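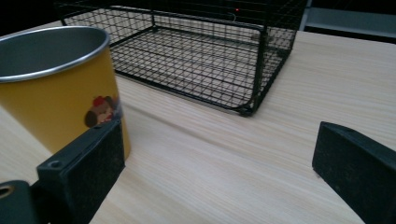
Shazia Gondal doubts that a person off the street can teach a robot anything in an afternoon, and she has told us so more than once. We aren't sure she's wrong. Finding out is what this call is for.

Nornmont is looking for 37 people to come to our Padcombe site in March and show a robot how to handle cups, baskets and other kitchen things. You hold a gripper in your hand, close it on a yellow cup, move the cup, let go. Then you do it again. Half of you will also do the same task by remote control, and we expect most people to hate it.

We have read the claims that a few demonstrations are enough. Our own arm learned from 3000 of them and still misses handles. So please don't sign up expecting to watch it copy you on the day. It won't. You will be paid for four hours, breaks included, whether your demonstrations are any use or not.

You need two working hands for the gripper, and patience. Experience with robots is no help and may be a nuisance, as people who have it tend to move the way they think a robot should. Move the way you do at home. If you fumble, keep going, we want the fumbles too.

We record the gripper's view and its position, and your voice if you talk. Faces are left out.

Write to Bülent Öztürkmen at the Padcombe office with the times you can come and which hand you use.

Comments (3)

Duggan
Did one of these before. By hour three I was teaching it to be tired.

Shazia Gondal
For the record, I said "anything useful."

padcombe_reader
Is the remote control part optional? My wrists are bad but I'd do the hand one.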